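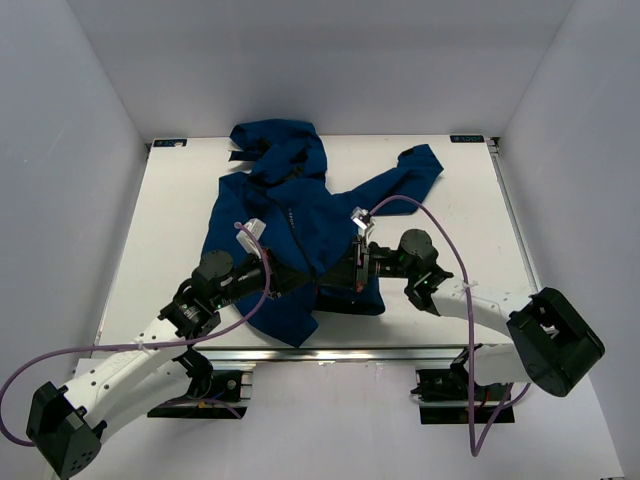

Two-arm kit on a navy garment, grippers over the lower middle

**Is the Prakero folding package worth it for dark clothes?**

Posted by Nhàn Đào

We're looking at the Prakero package for a small returns room. T-shirts look fine in the demos. Most of our stock is dark and long-sleeved, with zippers. The quote is $1,874 a month with setup included. Does it cope with a garment dropped in a heap?

---

**Định Võ**

We trialed it in December. Out of 619 garments, 81 needed a person to finish them, mostly dark ones with hoods or straps. Sleeves were okay once the body was flat - the flattening is the slow part. Ask for the wrist cameras to be set up under your own lights, and send them your worst 7 items before you sign.

---

**Rilus**

too expensive imo, get a folding board

---

**Flarnside**

Check what the service plan says about cables. Ours covered the arms and grippers but camera cables were extra. Also get the table size in writing, coats hung over the side of ours.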